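桌上小抽屉柜

桌上小抽屉柜，也叫案头柜、桌面斗柜，是一类放在桌面、窗台或矮架上使用的小型储物家具。它的样子像是把一件落地斗柜缩小了许多倍，柜体多为方形或略扁的长方形，正面装一层至四层抽屉，以两层的最为常见。人们用它来收纳那些零零碎碎、丢了可惜、摊着又碍事的小东西：橡皮、线轴、钥匙、邮票、备用纽扣，还有不知道属于哪件电器的小螺丝。

名称

各地对它的叫法不大一样。老一辈人习惯叫“匣子”，哪怕它明明有抽屉；文具店里多写作“桌面收纳柜”；做木工的人则爱叫它“小斗”，取“抽斗”的斗字，说起来短促，听着也亲切。严格说来，匣子的盖子是向上掀的，抽屉柜则从正面拉开，两者并不是一回事，不过日常说话时很少有人去计较，家里人听得懂也就够了。

沿革

带抽屉的小柜很早便与书写、缝纫和制药这几样事情连在一起。药铺里整面墙的药斗，可以看作它的大号亲戚；裁缝案头那只装针线的小柜，则与今天家中所见的样式已经十分接近。在小镇Wudholm，木工作坊至今保留着一种入门功课：学徒要独立做完一只两层小柜，抽屉推拉顺畅，才可以去碰椅子和餐桌。作坊的老师傅Grímur Oddsson在他的讲义里写道，一只小柜虽然不大，该有的榫头、槽口和缝隙却一样都不会少，做椅子时会犯的毛病，做小柜时大半都能先犯一遍。作坊每年十月把学徒的习作摆出来给邻里看，常有人当场就挑一只带回家去。

结构与材料

最普通的小柜由柜体、抽屉和拉手几部分组成。柜体用四块板围合，后面再封一块薄背板；讲究一点的会在两层抽屉之间加一道横档，既分隔上下，又让柜子不容易变形。抽屉一般不装金属滑轨，直接在木板上推拉，用久了若觉得发涩，在底边擦一点白蜡便会好转许多。

木料方面，橡木、榉木和松木都很常用。橡木纹理清楚，颜色温和，放在深色桌面上尤其好看；松木轻便，价钱也便宜，只是容易磕出小坑。贴木纹面的板材近年也多了起来，远看与实木相差无几，要看板边和抽屉内侧才分得出来。
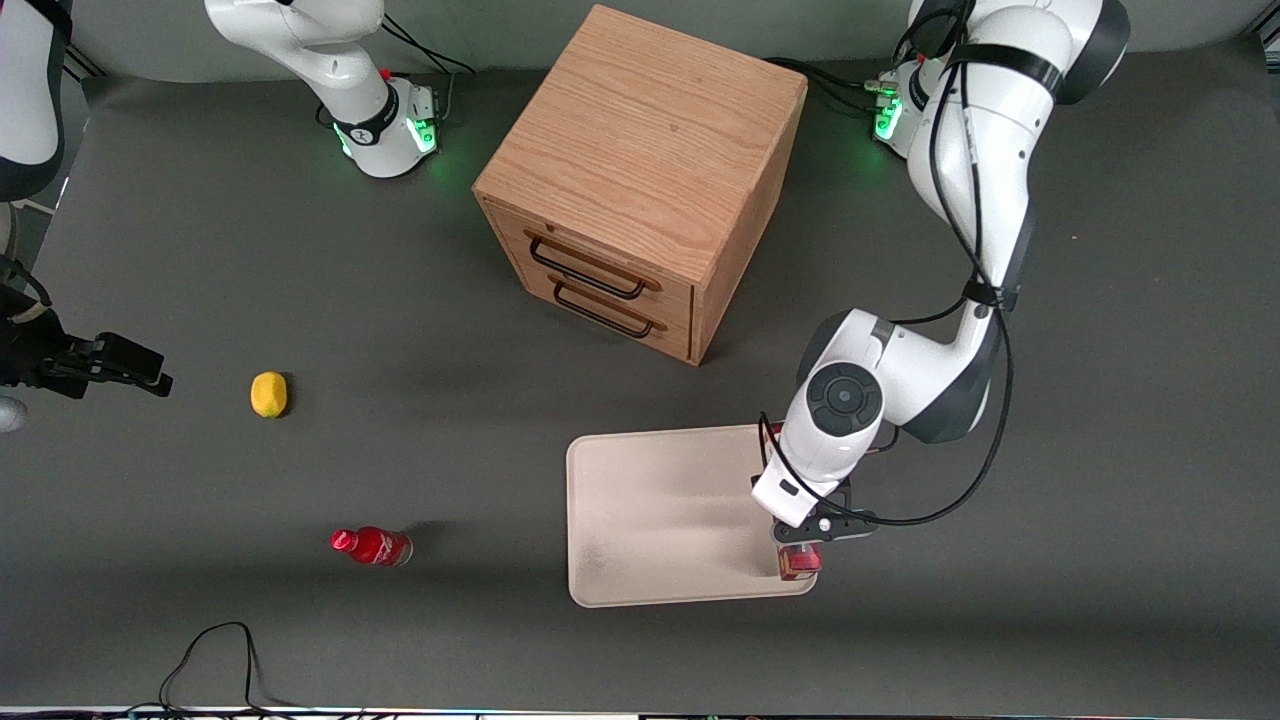 拉手虽小，却很能左右一只柜子的脾气。圆钮显得老派敦厚，皮扣显得随和，细细的黑色金属拉手配浅色木纹，则是这些年格外受欢迎的搭配，干净利落，又不会抢了木头的风头。选拉手时不妨先伸手试一试，指头能不能舒舒服服地探进去，抽屉装满以后还拉不拉得动，这些都比好看要紧一些。上下两层的拉手通常选同一款，安装时对齐中线，哪怕只偏了一点点，日后天天看着也会觉得别扭。

与托盘的搭配

小抽屉柜常常和一只浅托盘放在一处使用。托盘承接那些暂时拿出来、还没来得及归位的东西，等手上的事情忙完，再一并收回抽屉里。托盘的边不必太高，稍稍翘起，能拦住滚动的小物即可；圆角的比方角的好擦。颜色以米白、浅灰为宜，小件东西落在上面一眼就能找到，这对上了年纪、眼神不大好的人来说，实在是一件很贴心的事。

收纳习惯

整理师Kirsten Østergaard在Cikdale开设家庭收纳课程，参加过的人已超过900名。她主张“上勤下懒”：上层放每天都要用的东西，下层放隔些日子才用一次的。她还建议抽屉不要装得太满，最好留出一掌宽的空地，这样找东西时可以把前面的往旁边拨一拨，用不着全部倒出来。每到星期三晚上，她会请学员带一只自家的抽屉来，大家围着桌子一件一件地分，据说最常翻出来的是早已写不出字的圆珠笔。

给孩子用的小柜，则宜在抽屉正面贴一张小画，画上积木或蜡笔，还不识字的孩子也能自己收拾。抽屉最好带止位，免得一用力整只拉出来，砸到脚背。

保养

木制小柜怕潮也怕晒。放在窗边的，隔几个月转一转方向，颜色会褪得均匀些。平日用微湿的布顺着木纹擦拭，再用干布收一遍水气就好，带酒精的清洁剂容易伤漆面。梅雨时节抽屉若是胀住了，切莫硬拽，把柜子移到通风处放上几天，多半会自己松开。拉手的螺丝用久了会松，从抽屉里面拧紧即可；如果螺孔已经磨大，塞一小截沾了木工胶的牙签进去，待胶干透后再拧，能用上很久。

参见：针线盒、药斗、斗柜、文具盘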